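Theano Dimitriou writes the tracking code at Cernell, and she would like you to know that time is the hard part.

"Everyone asks about the neural net," she says. "I spent December on clock drift."
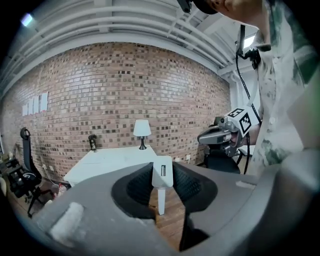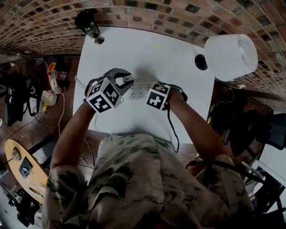 Her planner wants both grippers' poses to agree within 29 milliseconds. Early builds managed 95 - "a lovely number, for a mail service."

The fix took 926 lines. Her reviewer, Glykeria Kouris, asked for fewer. "She's still asking," Dimitriou says.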